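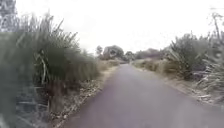
I get asked a lot which path rover a small grounds team should save up for, so I've put my own shopping notes on this page next to the listing for the Tekholm Zavala, the one I ended up ordering for the Drallmont paths. It's a four-wheeled inspection and light hauling robot, and it's happiest on smooth tarmac with a bit of stony verge to wander onto. What matters more than top speed (really!) is how it copes with tall grass leaning in from the side, because long blades right up against a sensor can look like a wall to a cheaper machine. Get the better sensor mast if your edges are as shaggy as mine.

## What you get

- Rover with 2 batteries and a charger
- Load bed rated to 80 kg
- Width of 63 cm, so measure your gates first
- 90 minutes of driving per battery

## What I'd budget for

The rover is the big number, obviously, but please leave room for the extras! I'd put the spare wheel set and the rain cover on the first order. I skipped the cover, then paid a second delivery charge for it in January and felt a bit daft. The Jukavum mapping licence is renewed every year and comes out of a different pot from equipment at our place, so have that chat with whoever holds the purse strings early on.

## Before you order

Walk your route with a tape measure and write down the narrowest spot. Ask for a demo on your own paths too, overgrown bits included – a tidy car park won't tell you much. Delivery is to ground floor only, and you'll want two people to lift it off the pallet.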